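**Progress report to the Stidura fund: shared kitchen at Camargo house**

Saturday, January 11, 2025

Dear all at Stidura,

With this report I want to inform you how the money for the shared kitchen was used, and how the kitchen is working now. I am sorry that it comes a little later than we agreed. The last invoice from Sidilport reached us only after the holidays, and I did not want to write without it.

**The money**

The grant was 2000 pounds. The worktop and the sink were the largest part, as we wrote in the application. The tap with its fitting cost 454 pounds, which is more than we had planned, as the old pipe behind the wall was in bad condition and the plumber had to replace a piece of it. For plates and bowls we had put 200 pounds, and we stayed inside this sum. Another 200 pounds is not yet spent. We ask your permission to keep it for the shelf, which I explain further down.

**The sink and the washing up**

In the application we described the old washing place, where two people could not stand without pushing each other and where a big pot did not go under the tap. This problem is solved. The new sink is one deep basin of stainless steel with rounded corners, and it is easy to wipe. The tap is high and curved, with a small lever near the base.

We chose a pale speckled stone for the worktop. Some members were afraid that it would show every stain, but until now the complaints are few. The wall behind is white marble with a light grey vein. It was a remainder from another job of Sidilport and they gave it to us for the price of ordinary tiles, for which we are thankful.

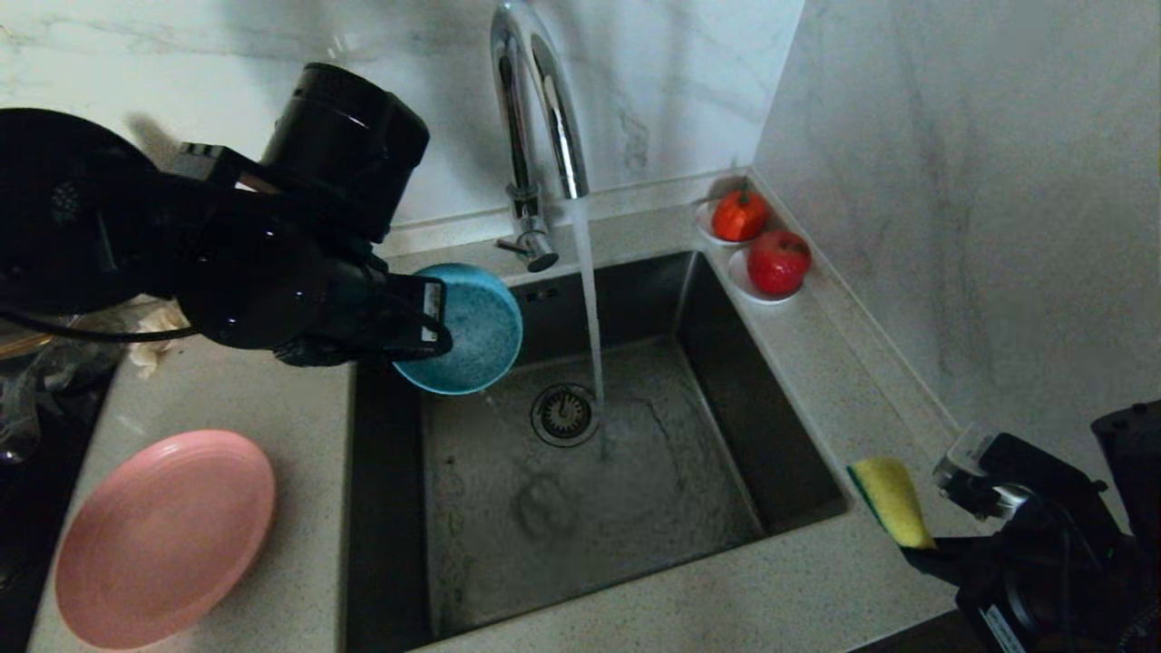
The rule for washing up is now simple and hangs on the inside of the cupboard door. Each group rinses its own bowls and plates under the running tap, empties the strainer and wipes the basin before it leaves. The last point is not always followed. On some evenings I still find marks on the bottom of the sink, and I have asked the groups to take this more seriously. Water use is also a point for us. We would like that people close the tap between two pieces, and I will speak about it at the next house meeting.

The dishes are in different colours. We bought them in this way on purpose, so that the cooking course and the Femalia women's group can each recognise their own things. It has made the discussions about missing bowls much shorter.

**What is not finished**

The shelf for drying is not there. The first one that was delivered was too wide for its place and we sent it back. At the moment the groups dry everything by hand with towels, and this takes time when the course and Femalia use the kitchen on the same evening. Sidilport has offered to make a shelf to measure, and the remaining money would cover it.

The silicone along the back edge of the worktop must also be done again in one corner. The firm accepts this as their fault and will repair it without cost.

**Next steps**

If you agree with the use of the rest, we will order the shelf directly after your answer. I will send the final report in May, together with copies of all the invoices. You are welcome to visit before then. The kitchen is open on course evenings, and there is usually soup.

With kind regards,

The kitchen coordinator, Camargo house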